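Print this page
E-mail this page

PRESS RELEASE

Tejada College students enter kitchen robot in Avura student challenge

September 19, 2021 — Students from the robotics club at Tejada College will compete in the final of the Avura Challenge, a contest for college teams in which a robot arm has to carry out ordinary jobs in a kitchen. The Tejada team goes by the name Irnunix and is one of six teams to reach the final round.

The contest asks each team to programme an arm to set down, pick up and move everyday items on a worktop. Teams are told which kinds of item will be used but not where they will be placed. Marks are given for finishing the job, for leaving nearby items where they are and for the time taken.

Irnunix has been practising in the college's teaching kitchen, which the catering department has lent to the club outside lesson hours. The club had until now worked on a bench in the engineering block, and the students asked for the move once the entry rules were published in June.

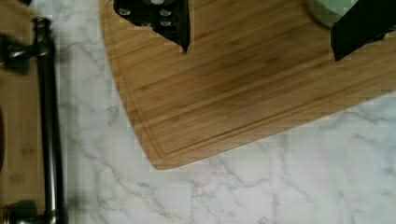

The gripper above the bamboo chopping board during practice.

"On the bench everything was grey and flat and we had chosen all of it ourselves," said Định Lã, the team captain and a second-year engineering student. "In the kitchen there is a patterned worktop and there are things in the way that we didn't put there. A lot of what we wrote for the bench had to be rewritten."

The first task in the final is called the Place Setting. The arm takes a dish and puts it on a chopping board, and the dish must end up the right way up with its whole base on the wood. A second part of the task asks for the dish to be taken off the board again. Each team has two attempts and keeps the better score.

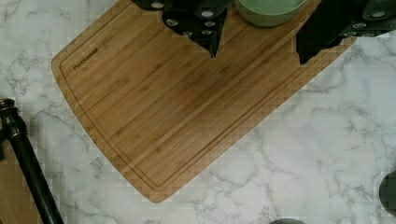

The students wrote their own software for finding the edges of a work surface. It looks first for long straight lines, then for corners, and then checks whether the shape it has found makes sense as a single object. Veined marble is hard for this kind of program, as the grey lines wander about and can be taken for edges. The board brings a problem of its own in the groove that runs just inside its rim, and early versions of the software would sometimes treat the groove as the edge and leave the dish too far in. Lettering can cause trouble too, and the OAKSWARE name printed near one corner was used as a test for whether the program could ignore marks on the wood. The team now compares the two lines, inner and outer, and always works from the outer one.

The other change made over the summer was to the way the arm lets go. The students slowed the last part of the movement and split it into stages, so that the gripper opens a little, waits, and then opens fully before the arm lifts. This costs time under the scoring rules, but the team decided that a slow finish was worth more than a dropped dish.

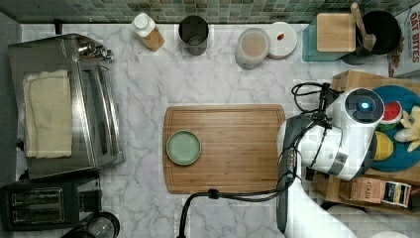
Members also had to agree on how to record their work. Every attempt is written up on a single sheet with the starting position, the software version and the result, and the sheets are kept in a folder in the kitchen so that whoever comes in next can carry on. The team has logged 216 attempts in this way. Definitions took some settling, and a run in which the dish touches the board but has to be straightened by hand is now marked as a fail.

Arnent, a local engineering firm, has supported the club with a grant for spare parts and travel. Two of its engineers have visited the college to talk to members about safe working around moving arms, and the firm has offered summer placements to students who complete the club's training course.

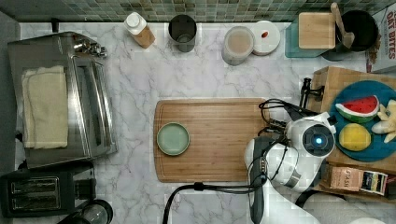 The training course is open to all students at the college and no experience of programming is needed. It covers basic electronics, writing and testing simple movements, and the safety rules for the kitchen, including who may stand at the counter while the arm is powered. Over 60 students have taken it so far. Catering students have joined as well, and it was one of them who drew up the list of worktop items used in practice.

"We'd like to do well in the final, obviously," said Định Lã. "But the arm is staying at the college afterwards and there are first-years who already want to try cutlery. Forks are going to be difficult."

The final will be held in the sports hall at Tejada College and visitors are welcome. Entry is free. Places on the next training course can be booked through the student services desk.

ENDS

Notes to editors

Irnunix is the competition team of the Tejada College robotics club. The Avura Challenge is open to teams of students in full-time further education. Interviews with team members can be arranged through the college press office.

Print this page
E-mail this page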